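Comparing hand-held grippers: an interview with Chenxi Yu

3 October 2024

Chenxi Yu leads equipment evaluation in the manipulation group at Lekell. Over the past year the group has compared two hand-held grippers, the Dristska and the Sutico, for recording demonstrations of household tasks. Laundry folding was chosen as the main test.

"Cloth is a severe test of a gripper," Dr Yu said. "A cup gives the operator a clear edge to hold. A T-shirt has to be pinched through one layer or two, and the operator must know which."

Each device was used for 106 folding trials under the same instructions. Operators worked in a furnished room with a washing machine and tables, and garments were laid out on a pale green sheet. Dr Yu explained that a bare laboratory bench had been tried first and was abandoned. "The fabric slid too easily, and operators began to correct for the bench."

The group paid particular attention to the jaws. According to Dr Yu, broad fingers held a folded hem securely but were slow to release it, while narrow fingers let go cleanly and sometimes missed the lower layer. Operators were asked to bring the jaws in from the side, low against the sheet, and to report any strain in the wrist after 30 minutes of use.

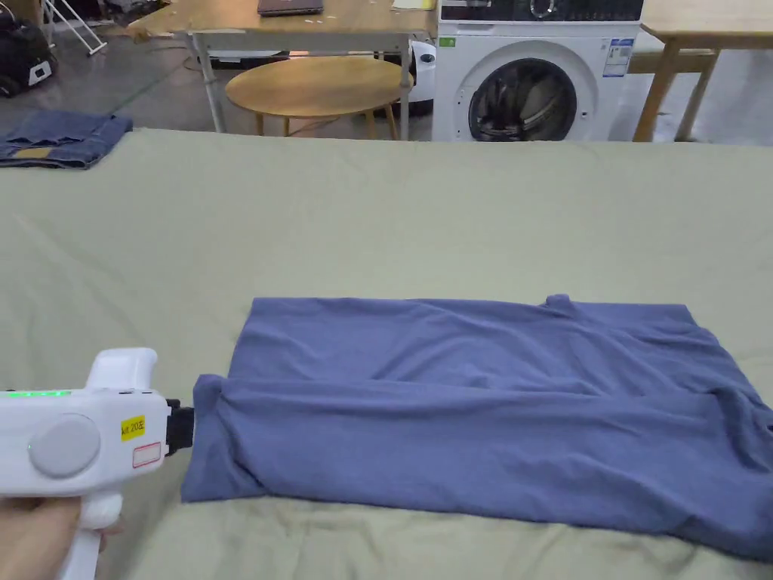 Findings on handling and cameras

The pistol-style handle was preferred by most operators, although Boyang Qian, who supervised the trials, recorded complaints about weight towards the end of longer sessions. "We now limit a session to 22 folds," Dr Yu said. "Quality fell after that, whichever device was in use."

Status lights were judged more useful than expected. Dr Yu noted that operators seldom looked at a separate screen while folding, and that a signal on the gripper body was easier to check.

Camera placement remains unsettled. A view from the head showed the whole garment, but the operator's hand could hide the fold at the moment of closing. Jiahui Tan is preparing a further comparison of wrist cameras, which will begin in November.

Asked whether the group would recommend one device, Dr Yu declined to do so before the remaining recordings had been reviewed. "We have 1,000 clips to go through, and the left-hand and right-hand units must be assessed separately."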